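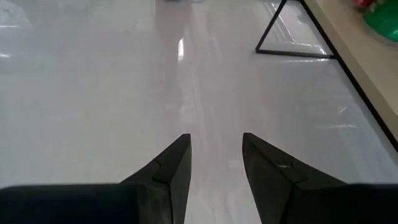 What should an inspector check first on a polished tile floor?
Start with the walking surface itself. Look along the tile at a low angle toward the light, so that spills and raised seams show up against the shine.

FUVUDCOMBE SITE: FLOOR AND WORK TABLE INSPECTION
Month: November
Inspector: Innes Morrison
Reviewed by: Euan Skinner

Section A. Floor

A1. Tile seams level, no lifted edges. Satisfactory.
A2. Floor free of liquid and grit. Satisfactory. Wipe down again after each drinks delivery.
A3. Glare from the polished finish. Comment: strong in the afternoon. The Groen matting quoted last year remains under consideration.
A4. Walkway of 79 inches kept clear on the door side. Satisfactory.

Section B. Table and shelf

B1. Table stable and level. Satisfactory.
B2. Small shelf stable on its legs. Satisfactory. Load limit is 15 pounds.
B3. Drink cans stored upright. Action required. Cans lying on their sides are to be stood up or removed before the area is left.
B4. Cans stacked no more than two high. Satisfactory.
B5. Cables clear of the places where people stand. Recheck at next visit.

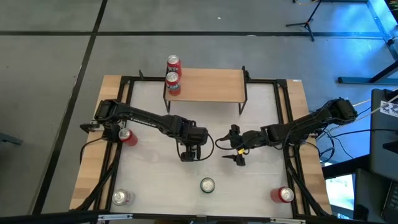

Items B2 to B4: two red cans stacked on the shelf, other cans upright and on their sides on the white surface.

Section C. Follow-up

C1. Item B3 to be corrected by the area supervisor within six working days.
C2. Replacement Gellance floor pads to be requested from stores.
C3. Completed form to be kept in the Fuvudcombe inspection binder, with a copy to E. Skinner.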